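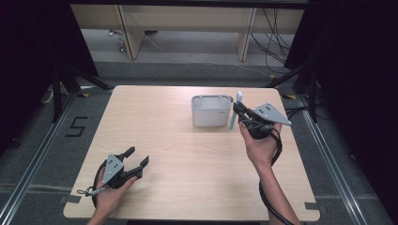 Notebook / Receiver grading

September 22, 2020

Picked up where I left off with the hand-timing problem. The old Fement reports give every receiver a 40 time and then an adjective. The adjective is usually "sudden." I went back through the binder and we have graded men as sudden who could not beat a jam from a folding chair.

What I want is time from snap to first clean yard of separation, press coverage only, and I want two people to get the same number off the same clip. So far two people get the same number when they are both me and I remember what I wrote.

Prindo export finished overnight. 2,104 clips, all tagged press, some of them obviously not. One is a punt. I left the punt in as a control on whether anyone is paying attention.

Rules as of this morning:
Clock starts when the ball moves, not when the receiver does.
Clock stops when there is daylight between the receiver's back hip and the corner's near hand.
Offensive pass interference: toss it.
Corner falls down: toss it, even if the receiver is somebody we like.
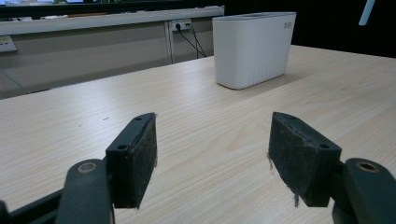 The trouble is the second rule. From the end zone angle the hip and the hand overlap for three or four frames after the corner is already beaten, so every outside release looks slower than it is. Inside releases come out fine. That means the method as written prefers slot receivers, and I would have handed that in as a discovery about slot receivers if Brisa hadn't asked why the biggest kid in the sample graded out as a statue.

Brisa Zepeda re-timed a batch from the sideline angle this afternoon. Her outside releases came in quicker than mine on every clip. Her inside ones matched mine, except where the slot man was hidden behind the umpire, who is apparently the best-covered man in football. We agreed to use sideline for outside and end zone for inside, and to write down which one we used. I wrote this in large letters on the front of the binder. I know myself.

Also tried the Edance wearable numbers from the August walk-throughs as a cross-check. Problem there is that a walk-through has no corner. Everyone separates. Acceleration over the first 5 yards might still be worth keeping as a side column, but I don't want it in the grade until we have it in pads. 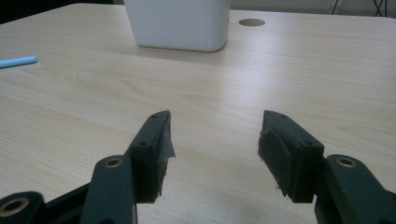
Gripper held open over the tabletop.

Mota offense is a separate headache. They stack and motion so much that their X receiver sees true press a couple of times a game. He has 8 usable reps. I can give him a grade off that, in the sense that I can give anybody a grade off anything. Marked him "insufficient" and got told by the office that insufficient sounds negative. Changed it to "pending," which sounds like he did something to his knee. Left it.

Stray things:
Double releases (jab out, jab back in) need their own column. The man isn't slow, he's busy.
Long speed does not seem to line up with our number at all. Could be real. Could be the end zone angle again. Re-run before saying it out loud to a coach.
Stopwatch with the sticky button is retired. It is in the drawer. Please leave it in the drawer.
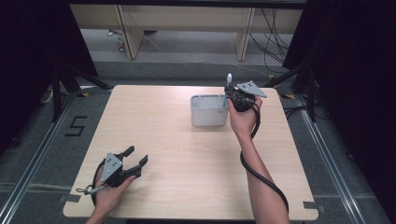

Do we re-time the clips that were done before the angle change?
Only the outside releases. The inside ones were shot from the angle we're keeping, so those times stand.

Next up: Brisa takes the first half of the outside clips, I take the second, and we swap a batch blind to see how far apart we are. If we're within two frames I'll call it a method. If we aren't, it goes back to being an opinion with decimals until November, when the all-star invitations start going out and they'll want a list from us either way.

Punt still unreported.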